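# Trendside opens repair bench for older desktop computers

Trendside has begun taking in used desktop towers at its Engebretsen Street workshop, where they will be cleaned, fitted with working parts and passed on to households and small offices that ask for one.

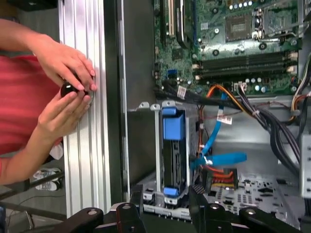

## What the workshop does

The program is called Bolus and started in September. Machines come mostly from offices that are replacing their equipment, along with a smaller number dropped off at the front counter. Trendside said it had logged 1532 towers by the end of the first intake period. Of those, 310 have been through the bench and are ready to go out.

Each tower is laid on its side with the panel off so that the board, the memory slots and the cabling can be reached. Dust is cleared first. The bench then checks the processor socket for bent pins or broken contacts, reseats the memory and goes over the power leads one by one. Cables with tags are left tagged, as the workshop found that removing them slowed down later repairs.

Small parts take up more of the day than expected. Caps, feet, knobs and slot covers go missing in storage and in transit, and a tower that runs well may still be held back for a cover. Trendside keeps these parts in drawers near the bench and strips them from cases that are too damaged to fix.

Towers that fail the power test twice are set aside for parts. Memory and power supplies are pulled and tested separately. Boards with swollen capacitors are sent out for recycling and are not repaired on site.

## Pickup and drop-off

Desktop towers can be left at the counter between 9 a.m. and 4 p.m. Monitors, printers and laptops are not accepted at this time. Owners are asked to remove discs and memory cards before handing a machine over. Storage drives may be left in — the workshop wipes or destroys every drive it receives, and a written record is available on request.

Finished computers are given out from the same counter. There is a limit of 2 per household, and each one comes with a power cord, a keyboard and a mouse. Small offices may apply for more by filling out a form at the counter. The wait was three weeks when this item was written.

A second drop-off point is planned at the Trullulik depot, which has a loading dock and can take full pallets. Trendside said the depot will handle intake only and that all bench work will stay at Engebretsen Street. No opening date has been set. Offices with large loads are asked to hold them until the depot is ready or to call the workshop ahead of time to arrange a delivery.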